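3.2 Demonstration collection

Demonstrations of cloth handling were gathered in occupied homes with a hand-held two-finger gripper fitted with a wide-angle camera. The fingers have the same geometry as those on the arm used in Section 5, so the recorded finger opening can be replayed without retargeting. Collectors worked alone and carried the tool, a spare battery and a printed task card. They were asked to leave furniture and belongings where they found them and to work on whatever surface the household normally used for sorting or folding.

Each session began with a short calibration sweep, after which the collector recorded up to 80 episodes. An episode opened with the garment dropped from chest height and closed when the collector judged it flat enough to fold, or gave up. Abandoned episodes were kept and labelled as such. We set no time limit, but collectors were told to pause for 2 seconds before the first contact so that every recording would include a stretch with the garment at rest. Between episodes the garment was picked up, shaken once and dropped again, with no attempt to reach a particular starting shape.

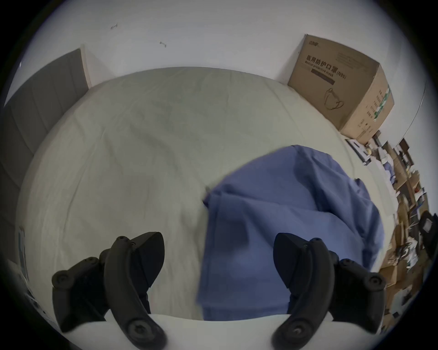
Figure 3. View from the gripper camera over a bed, one of the work surfaces used in the home collection.

Choice of surface had a larger effect on the data than we had planned for. In the pilot, run by the second author at the Edmont laboratory, all garments were handled on a single grey table, and a policy trained on those recordings often closed its fingers on bedding when tested in a bedroom. We therefore asked for at least a third of each home's episodes to be recorded on a soft surface. Sheets bring creases of their own, and the annotators had to learn to leave these out of the garment mask. Blue cloth on a cream sheet, as in Figure 3, is an easy case for colour. White singlets on white cotton were much harder and made up most of the masks sent back for correction. Printed matter in the background was also reviewed. Generic packaging such as the N95 mask carton at the far corner of the bed was left unblurred, while anything carrying a name or address was masked before release.

Annotation was done in Istent by two people working independently. They marked the first contact, each regrasp and the final release, and drew a garment mask on every tenth frame. Where their contact times differed by more than 12 frames, Ramil Lagman reviewed the episode and set the final label. Most of these disagreements came from light touches, where a fingertip brushed the cloth without moving it. We count a touch as contact only if the cloth visibly shifts - a stricter rule than the one used for the Weerasinghe recordings, so contact counts in the two sets should not be compared directly.

The home collection covers 32 households. Four of these were held out entirely for testing, including every garment recorded in them. Torquil Rennie kept the household list and made the split before any model was trained.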